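4.2 Grasp planning with thin panels

Panels are where our planner's good manners run out. Pollar samples grasp poses on the visible surface, scores them, and hands the best one to the Stedia controller. With cylinders this works so well that we briefly considered writing a shorter paper. A flat panel offers two large faces too wide to grip and a thin edge the sampler seldom hits: of 640 candidates, 30 survived the collision check, and several of those required the elbow to pass through the mount.

We therefore bias sampling toward edges, following a suggestion by Kadri Sepp, and raise the planning budget from 300 to 1130 ms. The second arm is treated as a static obstacle during the approach, a role it performs without complaint. Small objects on the work surface stay in the collision model, although dropping them would make every number in this section look better.

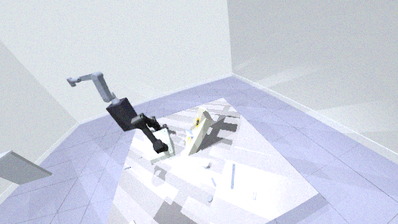 Figure 3. Simulated two-arm setup, with the black gripper at the white panel and smaller objects on the work surface.

Contact remains the weak point. The simulator reports forces at the panel edge that no real hinge would forgive, and we clip them before they reach the controller.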